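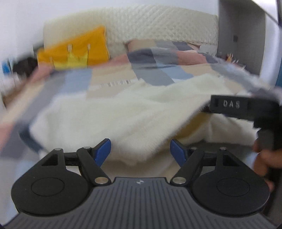 Figure 1. Gripper with its blue fingertip pads spread apart, over the blanket and quilt.

3.2 Blanket trials

The Nallidero gripper was built at home over the summer on a budget of 500 pounds. Both fingers run on link bars with metal pivot pins. The first pins were too short and had to be replaced in September, at a cost of 13 pounds.

Soft items were harder than boxes. A thick fold needs the pads wide open before closing, and the early linkage stopped roughly 7 mm short on one side. Filing the slot fixed this. The grip force still varies between closes and I have not found the cause. The next section covers the Purves spring, which was tried and dropped.

Last updated: 8/17/24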